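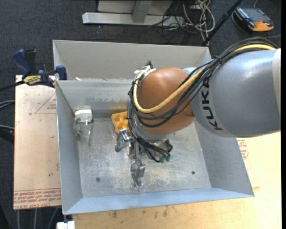
Tue 23 December

Bin work. Last full day in the shop before the break, so I'm writing down where the sheet-metal bins have got to while I still remember it. Sneha has the drawings, Lalit has the offcuts, and the rest is in here.

Started with the floor of the open bin. It has picked up a lot of scuffing, worst toward the middle of the working area, with fine scratches running through it and dark specks that I took at first for dirt. Wiped it down with a damp rag, then with alcohol. Some of the specks came off on the rag. The ones that stayed I can feel with a fingernail, so those are small pits or something pressed into the surface. The pale cloudy patches did not change at all with either cleaner. I think they are just rubbed metal and I'm not going to spend more time on them.

Tried three things on a scrap of the same sheet before touching the bin itself:

Gray nonwoven pad, dry, light pressure. Evens out the pale scuffing but leaves its own haze. Fine if you go one direction only. If you go in circles it looks worse than before.

400 grit wet, on a block. Takes the scratches down properly. Slow, and it leaves a bright area with a visible border, so you would have to do the whole floor for it to look like anything.

Polish from the Wilix tin. Shiny for a minute, then the scratches show up more. No.

Hemant came by and asked why we care what the floor looks like. Fair question. For the looks alone we don't. What I care about is small parts catching on a raised edge when they should slide, and glare under the overhead lights, which changes a lot between a scuffed patch and a clean one. He suggested leaving the floor worn and evening out the rest to match, so the whole thing is equally dull. I like that better than sanding. It also means the next scratches won't show. Plan is the nonwoven pad over the full floor, front to back, two passes, then wash and stop.

Edges. The top edges of the walls are still sharp. I said this in the last entry and it is still true. Naa nicked a knuckle reaching in on the far side, small cut, cleaned and taped, written in the first aid book. Anyone putting a hand in there wears the gray gloves until this is fixed. Two ways to go:

1. File and deburr all the way around, then a quick go with the 400 on a stick.

2. Push-on rubber trim. Naa found a roll left over from the Maurya cabinets. It fits the sheet thickness but it is loose at the corners and adds enough height to snag a sleeve.

I favor the file. Sevim would like both, with the trim on the long sides only. We agreed I would file first and then see if anybody still wants the trim. The front lip is already comfortable to lean a wrist on and doesn't need anything.

Sloping walls. These are good, and I'd keep the slope on the next bin. Dropped a handful of the Prevlow caps down each side by hand and they ran to the floor every time. The flat gaskets are another story. They lie against the wall and stay there, and a wet one sticks like tape. Washing them before a run is fine but they need to go through the drying tray first. Put a note on the tray.

Fasteners. There are two small round spots in the floor, toward the left and right corners at the low end. Ran a straightedge over both. The left one is flush. The right one sits a hair low and collects grit, which then gets dragged over the floor, and that could be where some of the scratches come from. Dug it out with a pick. Lalit wants to fill it with epoxy and sand it level. No objection from me so long as whoever does it marks on the drawing what is under there, so that we don't end up drilling it out in a year to find out.

Second bin. Fetamora quoted 11 working days for a copy, bent and deburred, and their shop is closed over the holidays, so realistically it is the middle of January. Asked them for:
-- same wall slope
-- same front lip
-- hemmed top edge all around if the brake will do it, rounded over if it won't
-- floor fasteners moved outside the working area
-- no protective film left on the inside (took us most of a morning with a hair dryer last time)

Sneha is checking the hem against the stand. A folded edge adds thickness and the bin already goes into the bracket tight. If it doesn't clear, she will open up the slots. Cheaper than changing the bin.

Cleaning, as we've been doing it and as it should stay: brush first, then vacuum, then rag. Doing the rag first just makes paste. The wide brush is missing again, I used the paint brush from the drawer. If you have the wide one please bring it back.

Left for after the break:
-- file the edges (me)
-- nonwoven pad on the floor, front to back only (me or Naa)
-- fill the low fastener, mark the drawing (Lalit)
-- slot clearance for the hemmed edge (Sneha)
-- call Fetamora in January about the film (Sevim)
-- more gray gloves, size medium, we are down to 2 pairs

Scrap sheet with the test patches is on my shelf with the grit written on it in marker. Please don't throw it out.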